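Aus dem Haus: Umzug der Vorratsräume, Mietgeschirr und die neuen Öffnungszeiten

Liebe Mitglieder der Kochwerkstatt Satden,

der Mai war bei uns vor allem ein Monat des Räumens. Wer in den letzten Wochen einen Kurs besucht hat, ist vermutlich über Kisten gestiegen. Das meiste steht inzwischen an seinem neuen Platz. Was sich geändert hat und was noch offen ist, haben wir für diese Ausgabe zusammengetragen.

Der neue Vorratsraum

Mehl, Zucker, Hülsenfrüchte, Gewürze und alles andere, was sich trocken lagern lässt, ist aus dem Keller ins Erdgeschoss gezogen. Der Raum liegt links hinter der Lehrküche, dort, wo früher die Garderobe war. Die Garderobe ist jetzt im Flur neben dem Eingang. Haken sind montiert, eine Bank fehlt noch.

Der alte Kellerraum war für trockene Ware nie besonders gut geeignet. Im Sommer stieg die Luftfeuchtigkeit, Salz und Puderzucker verklumpten, und im vergangenen Jahr mussten wir mehrere Säcke Roggenmehl entsorgen. Madhu Tomar hat im Winter über mehrere Wochen in beiden Räumen gemessen. Im Erdgeschoss blieb die Feuchtigkeit durchgehend niedriger, und die Temperatur schwankte weniger. Danach war die Entscheidung schnell getroffen.

Im Keller bleiben die Getränke, die Einmachgläser und das große Gerät für die Straßenfeste. Der Schlüssel hängt wie bisher im Büro und wird beim Ausleihen ins Heft eingetragen. Bitte auch dann, wenn es nur um eine Kiste Apfelsaft geht.

Wie die Regale geordnet sind

Die Regale haben jetzt feste Bereiche. Ganz links stehen Mehle und Stärke, daneben Zucker, Honig und Sirup, dann Reis und Nudeln, anschließend Linsen, Bohnen und Kichererbsen. Gewürze befinden sich auf Augenhöhe neben der Tür, alphabetisch von Anis bis Zimt. Öl und Essig stehen unten.

Die unterste Ebene auf der rechten Seite gehört den Kursleitungen. Dort liegt Ware, die für einen bestimmten Abend eingekauft wurde. Auf jedem Korb steht der Name des Kurses. Aus diesen Körben wird nichts entnommen, auch keine einzelne Zitrone. Babita Pal hatte im April einen Kurs zu südindischem Frühstück und stellte eine halbe Stunde vor Beginn fest, dass die Urdlinsen fehlten. Sie hat den Abend mit gelben Linsen gerettet, möchte das aber ungern wiederholen.

Angebrochene Packungen

Angebrochene Packungen werden umgefüllt oder dicht verschlossen. Klammern allein reichen bei Mehl und Grieß nicht aus. Wir hatten im Herbst Lebensmittelmotten, und die Reinigung hat zwei Kurswochen gekostet. Die Motten kamen sehr wahrscheinlich mit einer Tüte Walnüsse ins Haus, verbreitet haben sie sich dann über offene Papiertüten.

Beim Umfüllen gilt Folgendes:

Behälter vorher spülen und vollständig trocknen lassen. Restfeuchte im Deckel genügt, damit Mehl Klumpen bildet.

Inhalt und Datum auf einen Streifen Kreppband schreiben. Gemeint ist das Mindesthaltbarkeitsdatum von der Originalpackung, dazu der Tag, an dem geöffnet wurde.

Bei Nüssen, Sesam, Soja, Senf und glutenhaltigen Mehlen den entsprechenden Abschnitt der Packung ausschneiden und mit in den Behälter legen oder außen ankleben. Die Kursleitungen müssen über Allergene Auskunft geben können.

Nie neue Ware auf alte schütten. Zuerst den Rest aufbrauchen, dann spülen, dann nachfüllen.

Runde Gläser kommen zu den Gewürzen, eckige Behälter zu den Mehlen und Hülsenfrüchten. Eckige lassen sich dichter stellen, und auf den oberen Brettern ist nicht viel Platz. 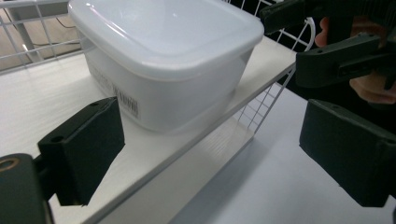 Spenden von Vorratsbehältern

Wer zu Hause gut schließende Behälter übrig hat, kann sie während der Bürozeiten abgeben. Wir nehmen Glas und lebensmittelechten Kunststoff, jeweils mit passendem Deckel. Einzelne Deckel und Behälter mit Rissen können wir nicht gebrauchen. Eisboxen und Joghurteimer bitte ebenfalls nicht mehr bringen, davon haben wir für die nächsten Jahre genug.

Geschirrverleih

Der Geschirrverleih läuft seit diesem Monat über Sunita Nishad. Der Bestand wurde beim Umzug vollständig aufgenommen: 1.016 Teile, Besteck eingeschlossen. Es fehlen vor allem Kuchengabeln und kleine Löffel. Falls bei jemandem nach einem Fest noch Besteck mit unserer Gravur in der Schublade liegt, freuen wir uns über die Rückgabe. Gefragt wird nicht.

Neu ist, dass das Geschirr vorgespült zurückkommen muss. Den letzten Durchgang erledigt unsere Maschine. Die Leihfrist beträgt weiterhin neun Tage. Für Mitglieder bleibt der Verleih kostenlos, das Pfand wird bei der Abholung hinterlegt.

Öffnungszeiten und Kursanmeldung

Das Büro öffnet ab sofort um 9 Uhr und schließt mittags. Nachmittags ist Ákos Barta telefonisch erreichbar, solange in der Küche kein Kurs läuft. Anmeldungen nehmen wir gern schriftlich entgegen, am besten mit einer Telefonnummer für kurzfristige Absagen.

Im Brotkurs von Khanyisile Lekota sind noch 2 Plätze frei. Gebacken werden ein Sauerteigbrot und gedämpftes Maisbrot. Mitzubringen sind eine Schürze und ein Gefäß für den Sauerteigansatz, den alle mit nach Hause nehmen. Das Gefäß sollte höchstens halb voll werden, der Ansatz geht unterwegs noch auf.

Noch offen

Die Lampe im Vorratsraum schaltet zu früh ab. Der Elektriker ist bestellt. Bis dahin hilft es, sich einmal in Richtung Tür zu bewegen. Außerdem suchen wir eine stabile Trittleiter mit drei Stufen, die alte wackelt und ist aus dem Verkehr gezogen. Hinweise dazu bitte an das Büro.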